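Green plastic bottles – separate bag or in with the clear ones?

Penville Community Boards > House and Yard > Trash and Recycling

ridgeline_kay
We just moved to the east side of Penville and I'm trying to get a system going for bottles. We drink a lot of sparkling water and lemon-lime soda at our house, nearly all of it in green plastic, and the place we lived before took everything in one cart. The drop-off on Gidness Road has separate bins and I have gotten two different answers from the people working there. One said green goes in with clear. The other pulled a bag back out of the clear bin and handed it to me.

So, do you keep green separate at home? And do you crush them or leave them whole? I've got one tall bin in the laundry room and it fills up in no time.

oldgaragedoor
Green is separate at Gidness. It has been since they put in the second row of bins. The sign is on the side facing the fence, so you don't see it when you pull in from the road. Whoever told you to mix them was probably thinking of the other site.

Crush them. Caps back on after.

mt_tamsen
I would not crush them flat if you ever take them to a machine for the deposit. The machines read the label, and if the label is folded into itself the bottle comes right back out at you. I learned this with a full bag and a line behind me. For the drop-off bins it doesn't matter.

oldgaragedoor
There is no deposit here. She said drop-off.

mt_tamsen
She said she just moved. Plenty of people on the east side drive across the state line for groceries and take their bottles back there. I do.

ridgeline_kay
No, it's a fair point, but we shop in town. Drop-off only for us. How flat are you getting them? I step on mine and they pop halfway back out.

pecan_flats
Step on them with the cap off, then put the cap on while your foot is still on the bottle. If you let go first the air goes back in. I do it on the back step right before dinner, whatever piled up that day.

The bottom never goes flat no matter what you do. The part with the feet is much stiffer than the sides. I used to stomp on the bottoms and all it did was hurt my heel. Now I crush the sides, twist once, and leave the bottom alone.

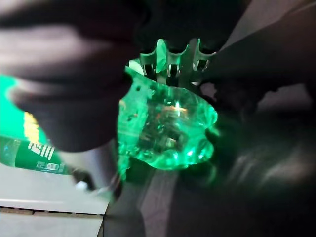
Twisting is what saves the room in my bin. A bottle that has only been stepped on is wide and flat and they don't stack well, they slide around and leave gaps. Twisted ones are shorter and they settle in next to each other. I was taking a bag over every week and now it's every two weeks, same number of people in the house.

quiet_hobart
Disagree on twisting. The sorting people want bottles that still look like bottles. If they are balled up too small they drop through with the broken glass and scraps. My sister-in-law worked on a sorting line and that was her complaint, people being too thorough.

pecan_flats
Mine are not balled up. One twist. They are still a good eight inches long.

oldgaragedoor
It also matters what kind of line it is. The stuff from Gidness is already separated when it gets there. It isn't being run over screens with cardboard and glass. Crush it how you like.

quiet_hobart
Do you know that or are you guessing?

oldgaragedoor
I asked when I dropped off a trailer load in August. The man on the loader said the plastic gets baled and goes out on a truck by color. That is as much as I know.

quiet_hobart
OK. Then I'll take that back for Gidness. I would still not do it for curbside.

larkspur_lane
We have curbside and our instructions say empty, lid on, do not flatten. It's printed inside the cart lid. So for anyone reading this who isn't on the east side, look at your own cart before you follow any of this.

ridgeline_kay
Thanks, this is useful. Next question is the bin. What does everyone use? I'm leaning toward getting a second one for green and putting it next to the first, but the laundry room is tight and I need to be able to open the dryer.

dust_and_dill
We have two Ledari pull-outs in a base cabinet, one for clear and one for green. I like having them out of sight. The bad part is the size. They are made for kitchen trash and a kitchen trash bag does not hold many bottles, even crushed. I end up emptying them into a bigger bag in the garage, so now I handle everything twice.

If I were starting over I would skip the pull-outs and go straight to the garage.

mt_tamsen
What do the Ledari runners look like after a while? I had a different kind and the back wheel kept jumping the track whenever the bin was heavy.

dust_and_dill
Runners are fine. Bottles don't weigh anything. The one we use for cat food is the one that sticks.

pecan_flats
I hang bags. There are 4 hooks on the garage wall, screwed into the studs, and two bags hang open between them. Green on the left, clear on the right. Nothing on the floor, so I can sweep. When a bag is full I tie it and it goes in the back of the car. Hooks were a few dollars at Dudás.

oldgaragedoor
Is Dudás still open? I thought they closed the hardware side.

pecan_flats
They cut it down. It's one aisle now, in the back past the paint. They still have hooks, bags and hose parts. Don't go looking for lumber.

larkspur_lane
They have the big clear bags too, in rolls of 20 and boxes of 100. Get the clear ones for the drop-off. If you show up at Gidness with black bags they make you open them and pour.

ridgeline_kay
That explains one thing. We had black bags the first time and the woman there was not happy with us. I thought it was the green bottles.

Do you rinse? My husband rinses every one and fills the sink with them, and I think it is a waste of water for something that had fizzy water in it.

quiet_hobart
Soda, yes. Plain sparkling water, no. Soda left in the bottom will drip through the bag and you will have ants by morning. A splash of water, shake, dump, done. You don't need soap.

dust_and_dill
I let them drain upside down in the dish rack overnight. They take up the whole rack though, so it only works if you've put the dishes away.

mt_tamsen
I don't rinse anything and I have never had ants.

quiet_hobart
You are also driving yours across the state line all the time, so they aren't sitting there.

mt_tamsen
True enough.

pecan_flats
I rinse soda and juice. For the water I just make sure it's empty. Do it before you crush. Once a bottle is crushed you can't get the last bit out, it sits in the folds. If you put the cap on a wet one it will be wet when you open it next month.

oldgaragedoor
Labels – leave them on. Somebody is going to ask.

ridgeline_kay
I was going to ask. My husband peels them.

oldgaragedoor
He can stop. I peeled for a year. The man on the loader laughed at me.

larkspur_lane
Some of the green ones have the lettering printed right on and there's nothing to peel anyway. If he likes peeling them it doesn't do any harm.

dust_and_dill
On the tight laundry room: would one bin with a divider work? We did that before the cabinets, a piece of scrap board down the middle of a tall hamper. Bags on either side, held with clothespins. It was ugly but it fit in the corner and the dryer door opened. The only trouble was when one side got full first, the board leaned and you had to hold it while pulling the bag.

pecan_flats
If most of what they have is green she doesn't need it split down the middle. Use the big bin for green and hang a small bag off the side for the clear. You can always change it later.

ridgeline_kay
That's probably what I'll do. I went through what was in there tonight and it's nearly all green, with a handful of clear and one milk jug that shouldn't be in there at all. Where do milk jugs go at Gidness?

oldgaragedoor
Third bin, the one with the dented lid. Same bin as detergent bottles. Rinse the jug well, it gets bad in warm weather.

ridgeline_kay
Got it. I tried the cap trick on the back step and it held on all but two, and both of those had a split along the side. I'm keeping the caps on those anyway. We're going to make a run in the morning with clear bags this time and I'll check the sign by the fence.

larkspur_lane
Go before ten. They swap the full bins out around then and close the gate while the truck is in there. I have sat and waited some 20 minutes for it.

ridgeline_kay
Back from Gidness. Sign is where oldgaragedoor said. It reads GREEN PLASTIC with an arrow, and under it somebody has written NOT GLASS in marker. Different worker from the last two and he didn't look in the bags. I stopped at Dudás on the way home and they were out of the rolls, so I bought the box. It's on top of the dryer for now until I find somewhere to put it.

pecan_flats
Ours lives behind the paint cans. A box lasts us a long time. Check the bottom of the bin when you change the bag, by the way. Even with rinsing there is always a little something sticky down there, and it's easier to wipe out when it's fresh.

quiet_hobart
Newspaper in the bottom, under the bag. Swap it when it gets damp.

ridgeline_kay
Will do. We get the weekly paper so there's plenty of it.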